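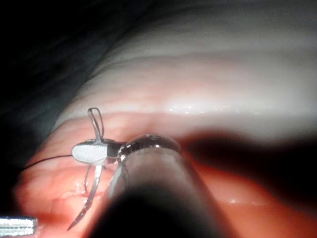
Press release
03/05/2024

Stekberg opens its doors for a day of robotic stitching

We're having people round! On the last Saturday-style open day we held, we ran out of chairs, so this May I've booked the big training room at Stekberg as well as the lab next door, and I'd love you to come and see what our surgical robotics team gets up to.

The main event is suturing. Our instructors will be at the console passing a curved needle through tissue with the robot's instruments, and you'll follow it all on the large screens, close enough to see the needle in the jaw and the black thread trailing off behind it. I've watched this more often than I can count and I still lean forward in my seat.

There are 2 demonstrations, one in the morning and one after lunch, and they cover the same ground, so please pick whichever suits you. Each one starts with how to hold the needle (angle matters more than most people expect) and moves on to placing a stitch and tying off. Ask questions as we go – the instructors are used to talking while they work.

After that it's your turn. We'll have 2 practice consoles set up with foam pads and thread, and anyone over 16 can have a go. You don't need any medical training, just a bit of patience. My own first knot took ages and came undone straight away.

Our friends from the Gotine workshop are bringing a table of instruments you can pick up and handle, and the Theodorakopoulos training fund will be there to talk to students about its bursaries.

We have 500 places in all and 194 have already gone, mostly to schools and colleges, so do book soon. Entry is free, and tea and coffee are on us. The building is step-free throughout, and there's parking behind the main entrance.

Places can be booked through the events page on the Stekberg website. Journalists who'd like time at a console or a chat with the instructors should contact the Stekberg press desk beforehand, and I'll sort out a slot.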